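Wiping Down a Sink with the Vosmont Hand-Held Gripper Kit
Project report, Oct 25, 2023

So the assignment was to pick one piece of automation gear, use it for a real chore, and write up whether we'd tell another student to get it. I picked the Vosmont kit because our lab had already ordered one back in June and it was still in its box (the shipping label said Jonbridge, which is apparently where they pack them). It cost the department $657, and the extra strap set was another $69. I didn't have to pay for any of it, so keep that in mind when I say nice things!

What you get is a pair of grippers that you hold in your own hands. You do the task yourself, the software works out where each gripper was from the marker cubes, and later you use those recordings to train an arm. Our arm is the old Palma in the back of the lab, and it will come up again near the end.

I went with cleaning a bathroom sink. It's a small space, everything is within reach, and a cloth is a really annoying thing to hold with two stiff fingers, so I figured it would be a fair test.
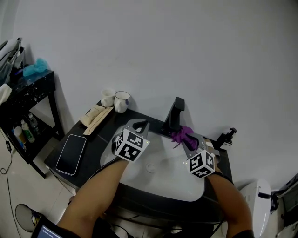 Both grippers over the basin, with the purple cloth in the right one.

My first impression is that the grippers are lighter than they look, and the fingers pinch cloth better than I expected. I kept the cloth in the right gripper and tried to do the same wiping path every time, starting near the faucet and coming forward along the side. The faucet was the hard part. The spout on this one is squared off and hooks down toward the bowl, and I kept wanting to turn my wrist in a way the gripper doesn't like. After a while I learned to come in lower and slower, and my takes got a lot more even.

The Tridum software that comes with the kit is okay. Setup took me a whole evening, mostly because the manual skips the calibration step and then mentions it four pages later as if you'd already done it. Once it was running I had very few complaints. It drops a take if a cube gets hidden for too long, and I lost plenty that way early on by crossing one arm over the other. 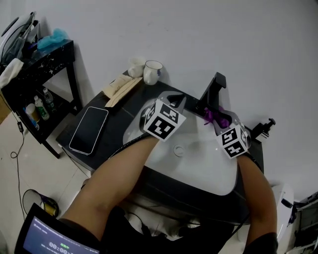
My goal was 400 good takes, and I got there in 11 sessions, which is more sessions than I'd planned. My forearms were pretty sore by the end of each one – the grippers don't weigh much, but you're holding your arms out over a counter the whole time. If I did it again I'd do shorter sessions and take a real break in the middle. I'd also write down the cloth's starting spot before each session, which I only started doing halfway through.

As for the Palma arm, I trained it on everything and then on just the later, neater takes. The second version was clearly better to watch. It goes down to the basin and makes a decent pass along the side, but it still gets confused near the back rim and sometimes lets go of the cloth too soon. My guess is that my early sloppy wrist turns are part of it, though I ran out of time to check.

Would I recommend the kit? Yes, if your lab is paying and you have someone patient to do the setup. The grippers are the best part and the manual is the worst. I'd skip the extra strap set, too – the regular ones were fine for me, and I only tried the others once. The kit is back on the shelf now with my calibration notes taped inside the lid, so whoever takes it next should start with those.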